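Search the site Type here Go

Why Is So Much Stuff Green?

July 30, 2019

Look around you. There is probably something green within reach, and there is a fair chance it never grew anywhere.
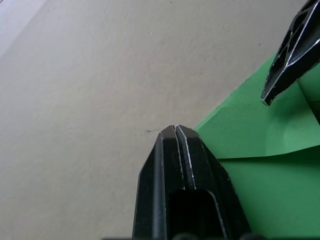 Leaves come by their green the old way. They are full of a substance called chlorophyll, which soaks up red and blue light and has little use for green. The green light bounces off and lands in your eye. So a leaf is the color of its leftovers.

Green things made by people need a dye or a pigment. A dye sinks into a material. A pigment is a fine powder that sits in it, like cocoa in milk before you stir properly.

For a long time green was a pain to make. In the old dye works at Stumside, cloth went into a yellow bath and then a blue one - and if the dyer got bored halfway, you wore yellow.

Try it: put 14 drops of yellow food coloring in a glass of water, then add blue, 2 drops at a time. Stop when you like it. Wear an old shirt. Your sleeves will be green by November.

3 comments

Skolletti: mine went brown?

Perkero: you used red, Skolletti

Yuen: my sister drank it. she is fine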